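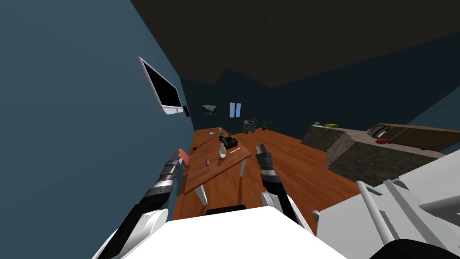 Talks > Local politics > Speaker notes

Who sees the council's posts? Notes for the Gumel meeting
Sugeng Harahap, August 30, 2025

Slide 1. Start without the slides. Ask who follows the council page on Mamora. Then ask who saw the post on the Chin Road bus cuts. Wait for the hands.

Slide 2. What happened with the bus post. It went up at nine in the evening and was shown to 116 people. The bin collection post the same week was shown to over 200 before breakfast. Same page, same followers. Say clearly that I don't know why. Mamora has not answered either of my letters.

Slide 3. Two explanations people give me. One is that the site holds back anything it files as political, whichever side it comes from. The other is that it holds back one side. I have heard the second from both parties in this ward, in nearly the same words. Read out the two emails, names removed. Don't say which is which until the end.

Slide 4. Automatic sorting, in plain terms. A program scores each post before a person ever looks at it. If the score is low, the post is shown to fewer people. There is no notice and no appeal. The person who wrote it thinks people weren't interested.

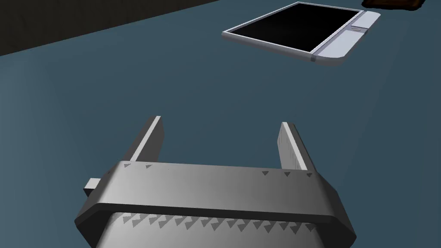 Slow down here, this part went too fast in the practice run. A removed post can be argued about. A post that is merely shown less leaves nothing to point at.

Slide 5. The Dridex accounts. Fifteen residents had accounts closed on Dridex in the run-up to the by-election, all listed as "suspected false identity". I have met most of them. Two got their accounts back after sending in a passport, which I think is a lot to ask of somebody who wanted to complain about parking. Some were loud and rude online. Being rude is not the same as being false.

If someone asks about foreign accounts: yes, they exist, and I want them gone too. The question is who checks the list.

Slide 6. What the ward can do. Put every notice on the library board and in the printed newsletter on the same day it goes online. Stop paying to boost council posts until we get figures from the company. Cempaka Krishnan has drafted a motion for the September meeting — copies by the door, and she will take questions on the wording. I won't, as I get the clause numbers wrong.

Slide 7. Questions. Keep to fifteen minutes, the room has to be locked up. If it turns into an argument about the by-election result, go back to slide 6.

Comments

gumel_reader: Good talk. I never saw the bus post and I use that page every day.

Pat T: You skipped the emails at the end. Which party sent which?

Old Ward Resident: The printed newsletter hasn't reached our street since spring. Fix that first.

Contact | Copyright Gumel Ward Talks | Back to top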